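Facilities Service Desk - Cloutier Building
Ticket status: Resolved
Category: Electrical supply, teaching laboratories
Opened by: Liette Beaudoin
Assigned to: Gordon Friesen

Reported fault: Power to the bench outlets in Laboratory 6 is lost several times each afternoon. The breaker trips, and staff must call the desk to have it reset. Overhead lighting is not affected.

Initial action: The breaker was reset and the circuit was tested with no equipment connected. No fault was found. The requester was asked to keep a record of which items were in use at each loss of power. 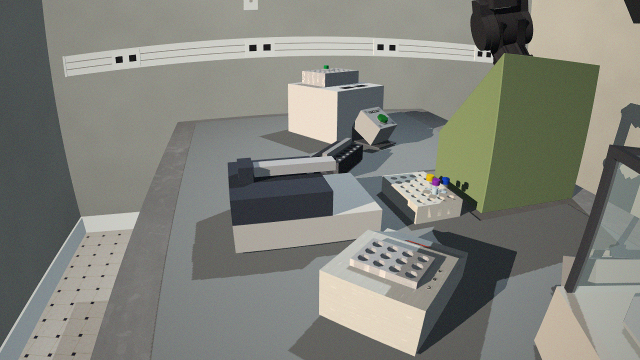
Liette Beaudoin replied that the record now covered five trips, and that each had come within minutes of the Wurau drying oven being switched on. She asked whether the oven could stay in service until the end of February.

Findings: The oven is rated at 3000 watts and had been sharing a circuit with the Kanen water bath. The combined load was above the permitted limit - the breaker was operating correctly.

Resolution: The oven was moved to the separate supply in the preparation room and run for two hours without a trip. The load schedule for the laboratory has been updated. Any further loss of power should be reported under this ticket number before 4 p.m.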